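Storing strawberries: vinegar bath or leave them alone?

plumbline_ed
Posted in Kitchen & Pantry, 7:40 am

Every June I buy too many strawberries, and every June I end up throwing a fuzzy gray pint of them into the compost and feeling like a bad person. My sister-in-law swears by a vinegar rinse. The guy at the Yaman farm stand says never let water touch them until you're ready to eat. They can't both be right and I'd like to know which one to be annoyed with.

quartzcheese
Vinegar. One part white vinegar to three parts water, swish, rinse, dry them like you mean it, then into a container with a paper towel. Mine go a week, easy. The drying is where people get lazy.

Doug_not_Doug
Farm stand guy is right. A strawberry is a sponge with seeds on it. I've never washed one before its time and I eat them all within 2 days, so the storage question doesn't come up.

quartzcheese
"Eat them faster" isn't a storage method, Doug.

Doug_not_Doug
It has a perfect record at my house.

marrowbone
Does anyone have one of those Cullamel produce boxes with the vent in the lid? I paid $24 for mine and the berries rot in there at exactly the same speed as they did in the plastic clamshell, but they look wealthier doing it.

tessellate
I have the Cullamel and I like it for lettuce. For berries I went back to a plain glass dish lined with a towel. Whatever you use, leave the caps on. Once you hull them they start weeping and it's over.

plumbline_ed
Caps on, noted. What about variety? The ones this week were sold as Verka and they seem softer than what I usually get.

tessellate
Never heard of it, but soft ones won't hold no matter what you do. Buy firm ones for the fridge and soft ones for jam. Also go through the box the minute you get home and pull anything bruised. One bad berry will take out its neighbors by morning.

quartzcheese
Agree on sorting. I'd still do the vinegar after.

marrowbone
I tried the vinegar last year and my shortcake tasted like a salad.

quartzcheese
Then you didn't rinse.

marrowbone
I rinsed. I have witnesses.

plumbline_ed
OK, update. I split the box: half got the vinegar bath, half went in dry and unwashed, both with towels, same shelf. It's been roughly 109 hours. The vinegar half has one casualty and the dry half has four, though I admit the dry half was nearer the back where my fridge likes to freeze things. Put a few on a plate for breakfast and they taste like strawberries, no salad.
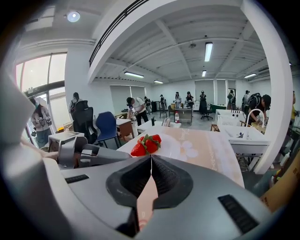 Doug_not_Doug
One fridge and one box proves nothing, and you've confessed to the cold spot yourself. Swap the shelves and run it again.

plumbline_ed
Fine, but that means buying too many strawberries again.

tessellate
If you do a second round, try the crisper drawer with the vent open. And freeze whatever's left on a sheet pan before you bag it, or you'll get a brick. I get mine out in February for the Plurkus bake sale.

quartzcheese
Hulled before freezing, though. That's the one time.

marrowbone
Something we all agree on. Mods, please lock the thread before Doug gets back.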